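Ukon Dance Society Named to Summer Festival Program

13/07/2022

The Ukon Dance Society has been selected to perform at the Agbeko Summer Festival, the organizing office confirmed this week. The student group will present a program of five dances on the main stage, followed by an open class for beginners.

Society president Femi Afolabi said members had been rehearsing since June. "We are grateful for the invitation and look forward to seeing former members in the audience," Afolabi said. 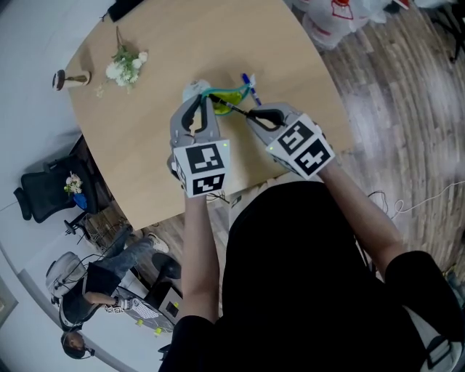 Safety goggles and a pen on a light wooden table.

Last year's festival drew 629 registered guests. Admission is again free for students with a valid campus card. Other visitors may purchase tickets at the Hallico Center box office, which opens three hours before the first performance.

Faculty adviser Yaw Ofori will introduce the program. Students who wish to join the society for the fall term may sign up at the information desk in the lobby. No previous dance experience is required.

Photographs from the evening will be posted on the society's page. Questions about seating and access should be directed to the Student Activities Office in Worico Hall.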